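Umaston House > Rooms > Gallery > The round table

The round table at Umaston

I went through the meeting rooms on the upper floor expecting to be sold something, and I was. The brochure from Jareck, who did the refit, gives the round table a whole page and calls it "the social heart of the floor". It's a table. It is 122 cm across, it has a warm wood-grain top, and it cost more than the one it replaced, which was 98 cm and perfectly all right.

My doubts start with the claim that a round top makes people talk. I have sat at plenty of round tables in silence. What it does do is let you put a plate down without deciding whose end it belongs to, and I'll grant Jareck that much.
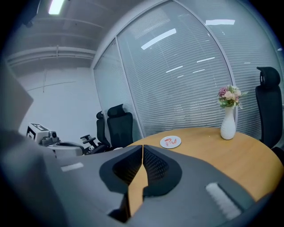
The chairs are another matter. Somebody has paired a table meant for lunch with black office chairs, headrests and all, and the brochure calls this "flexible seating". I call it using up the chairs you already had. They are comfortable enough for 15 minutes – after that you begin to look as if you are waiting for a dentist.

Then there are the flowers. Pink, peach and cream in a white vase with a narrow neck, and I went in ready to dislike them. Cleka supplies the arrangements for the building and charges for every one, so I wanted to find them pointless. They do soften all that black, I admit. Whether they are worth the monthly bill is a question for whoever signs it.

Food is the best argument for the room. Lunch plates come up from Khương on the ground floor, and a small white plate looks better on honey-coloured wood than it ever did on the old grey top. I still wouldn't call it the heart of anything. Booking is by the hour, with a minimum of 2, and the room is free most days before noon – which rather makes my point.

Last updated: December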